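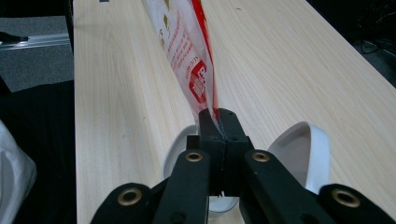
Posted November 28, 2022 by the Undemitz Workshop Notes desk
Filed under: Timber surfaces

Refinishing a pale timber benchtop

Oil finishes on light-coloured timber wear first where mugs, bags and forearms sit. Recoat when a drop of water darkens the grain within a minute. On a benchtop in daily use that usually falls once a year; ours is done in June, when the heater is on and the air is dry.

Clear the bench and wipe it down with warm water and a little dishwashing liquid. Leave overnight. Sand with the grain only. Begin at 120 grit for rings and scratches, then 180, then 240. Going finer closes the surface and the oil sits on top — it will stay tacky for days. Vacuum between grits.

Random orbital sanders with a speed dial should be kept low. We run ours at 4,000 rpm for the first pass and drop it to 2,000 where the machine allows. End grain takes more oil than the face, so sand it one grit further.

Apply a thin coat with a lint-free rag. Wait 15 minutes, then remove everything that has not soaked in. Two thin coats, 8 hours apart, will outlast one heavy coat. Lay used rags flat outdoors until stiff, or soak them in a bucket of water before binning. Oily rags left in a heap can self-heat and catch fire.

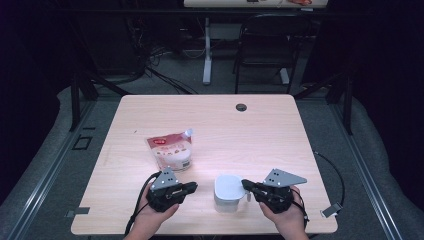 Pale timber top with a small lidded white cup.

Allow a full week before wet cloths or hot crockery go back on the bench. Use coasters in the meantime.

Grey or black marks near a sink are generally iron stain. Oxalic acid, mixed to the packet directions, will lift most of them; wear gloves and eye protection, rinse twice and let the timber dry before oiling. Do not use bleach — it changes the colour unevenly.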